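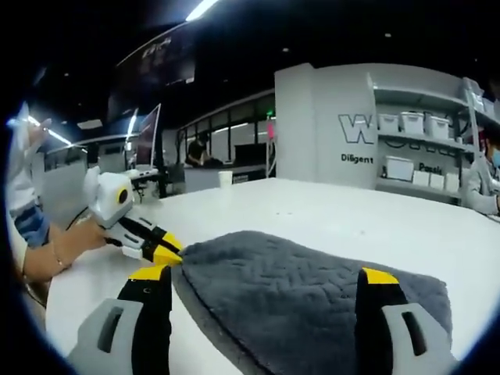
Taking the near corner of a plush cloth with the hand-held gripper.

Getting started with the Vululum cloth kit

If you've just unpacked your Vululum and you're itching to have a go, start with a thick grey towel - it's a lovely, forgiving thing to learn on! Lay it on a white table and smooth it out with your palm. Open the fingers all the way, bring the yellow tips down either side of the corner, then squeeze gently and lift. Jurgita Paulauskas, who wrote the Skumeck guide, likes 7 slow practice folds before you record any, and I'd happily do more. Keep the cable trailing behind your wrist.

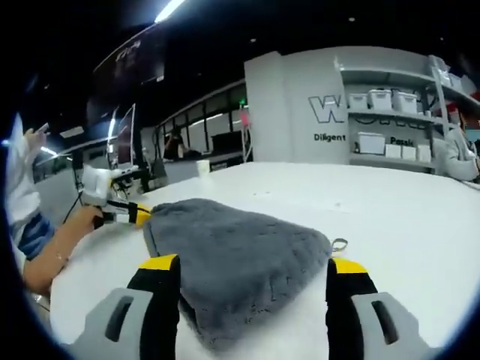
Can two people work on one cloth?
Two grippers on one towel is fine, as long as you agree on corners first and each let go before the other pulls.

When you're happy with your folds, save the session and have a cuppa.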